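회원 311명, 열쇠 하나

바둑도 등산도 아니고 잔디볼링이다. 브론디크 잔디볼링 클럽의 새 총무 히웰 케미스는 취임 첫 주를 창고 열쇠를 찾는 데 썼다고 했다. 열쇠는 전임자 트레포 이판스의 겨울 외투에서 나왔다.

"트레포는 인계가 끝났다고 하더군요. 인계받은 건 상자 두 개였는데, 하나는 빈 상자였습니다."

나머지 상자에는 영수증이 들어 있었다. 케미스는 부엌 식탁에서 그걸 날짜순으로 늘어놓다가 사흘째에 포기하고 금액순으로 바꿨다. 제일 위에 올라온 것이 잔디깎기 수리비 3,352파운드였다.

"새로 사도 그 값은 안 나올 거라고 했더니, 다들 그 기계에 정이 들었답니다. 저는 아직 정이 안 들어서요."

회원은 311명이다. 8월 친선 대회에 나온 사람은 그중 아주 일부였고, 대회가 끝난 뒤 차와 케이크 앞에 모인 사람은 훨씬 많았다고 그는 기억한다. 회비 인상안에 대해 묻자 그는 잠시 창밖을 보았다.

"올리자는 사람은 없고, 지붕을 고치자는 사람은 많습니다. 지붕 견적이 거의 2,000파운드예요. 산수는 제가 하면 된다고들 하시네요."

경기장 관리를 맡은 지네브라 멜리스와는 사이가 어떠냐고 물었다. 두 사람이 배수로 문제로 주고받은 메일이 클럽 게시판에까지 붙었던 터다.

"좋습니다. 멜리스 씨는 물이 북쪽으로 빠진다고 하고, 저는 안 빠진다고 합니다. 비가 오면 둘이 같이 나가서 봅니다."

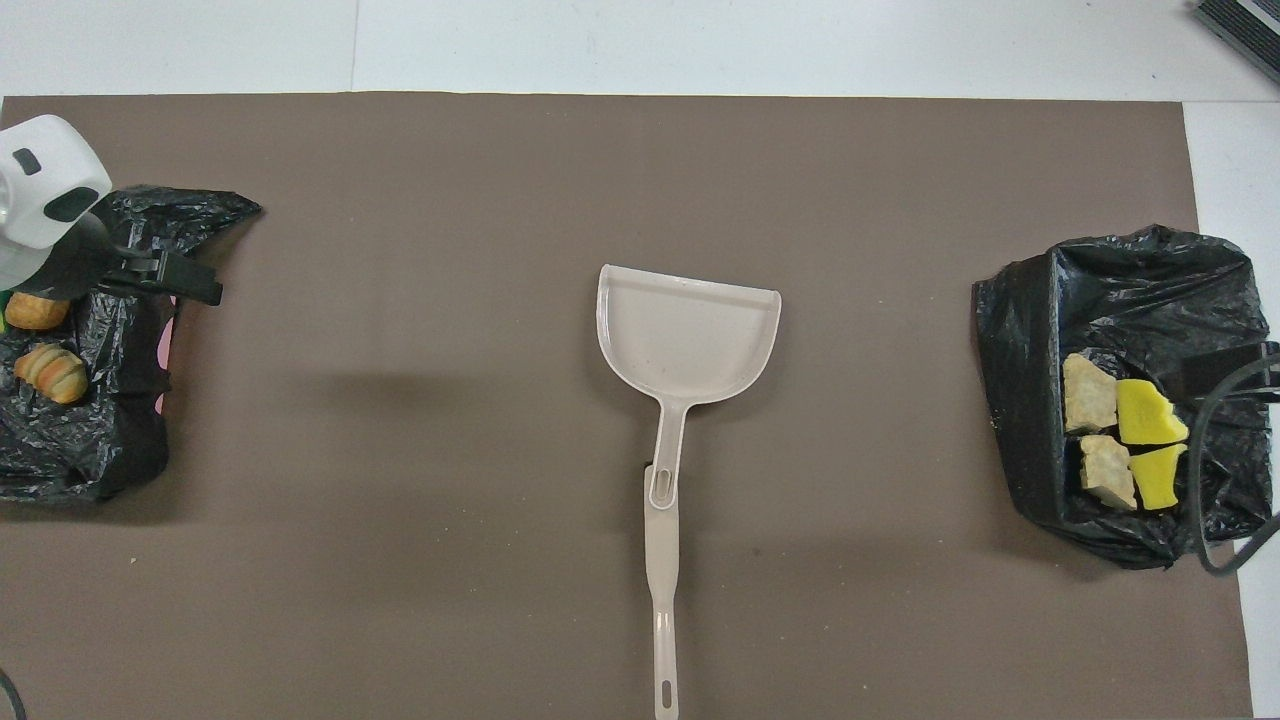
제14호 · 7쪽

올해 목표를 물으니 그는 수첩을 꺼냈다. 적힌 것은 세 줄이었다. 배수로, 지붕, 그리고 줄을 그어 지운 "회의 시간 단축". 지난 회의는 네 시간이 걸렸고 그중 절반은 모자 규정 이야기였다고 한다. 흰 모자만 허용할지, 크림색도 흰색으로 볼지.

"크림색은 다음 회의로 넘겼습니다. 오시안 러덕 씨가 자료를 준비해 오신답니다."

연임할 생각이 있느냐는 질문에는 웃기만 했다. 그러고는 열쇠를 복사하러 가야 한다며 일어섰다.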